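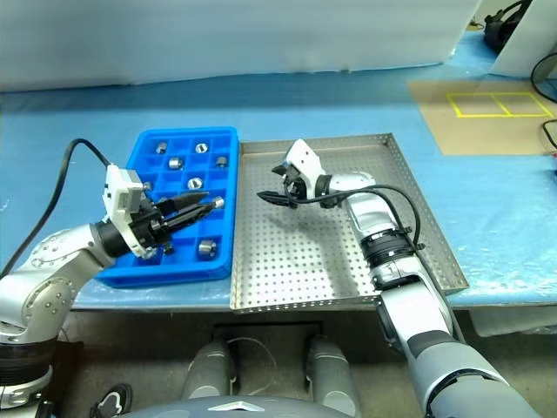 4. What We Bought, and What We Should Have Priced

4.1 Starting from the part

I came into this project with a shopping list, and the shopping list was wrong. My first draft of the budget began with arms, because arms are the fun bit (and the bit vendors like to talk about), and everything else went under a single line called "accessories." Halldóra Bjarnason sent it back to me in March with that line circled. She wanted to know which accessories, for which part, and who was going to pay when we wore them out. Fair enough!

So we started over from the part. The job in the Cimham cell is moving small metal rotors out of a compartmented tray, and nearly every line in the second budget comes from something about that job. Two arms, so that one can pick while the other is free to steady or receive. A gripper on each. A wrist camera, which I had down as optional and moved to required after the first month of planning meetings, mostly thanks to Leif Vídalín being stubborn about it. Trays, which we had left out of the first draft completely.

4.2 Fingers are a consumable

We priced fingers the way you'd price printer ink, as something you keep buying. Our plan assumes a fresh pair per gripper every 250 hours of running time, and a shelf stock of 18 pairs at the start of the year so that a slow delivery from Eskildsen doesn't stop the cell. Could we get by with fewer? Probably, but I'd sooner have money sitting on a shelf than two arms sitting still. Figure 2 gives the wrist view of a pick, with the ribbed pads closed on either side of a rotor. 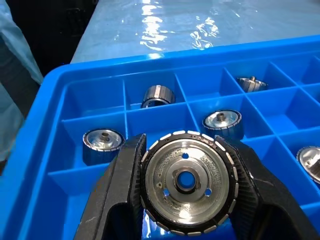 Figure 2. Wrist camera view of a rotor held between the fingers, over the storage tray.

Rawan Khalaf objected to this section when I passed the draft around, saying that a fixed replacement interval makes for a tidy spreadsheet and a bad purchase order, and that we ought to budget by number of grips, with a separate allowance for pads if they can be bought apart from the finger. I think she's right about grips. We didn't have a grip counter in place when the budget was due, so hours it is for this year, and the plan for next year has a line for logging every close of the gripper. On pads I'm less sure, as swapping them takes somebody's time and I have yet to see a budget where that time shows up.

4.3 Trays, fixtures and the boring lines

The rotors don't all sit the same way in their compartments. Some stand up and some lie on their sides, and you can either pay for that in software or pay for it in plastic. We got a quote from Trurneck for molded inserts that would hold every rotor upright, and it came to 610 per tray with tooling spread over the order. We needed 17 trays. I did that sum twice, hoping for a different answer, and then moved the money into integration hours, where Þórarinn Snorradóttir had been asking for it all along.

I'd still keep the insert quote on file. If the cell ever has to run faster, the inserts start to look cheap, and tooling is a pain to re-quote from nothing. The same goes for spare cables and for the second steel tray, both of which were cut from the final request and both of which I plan to ask for again.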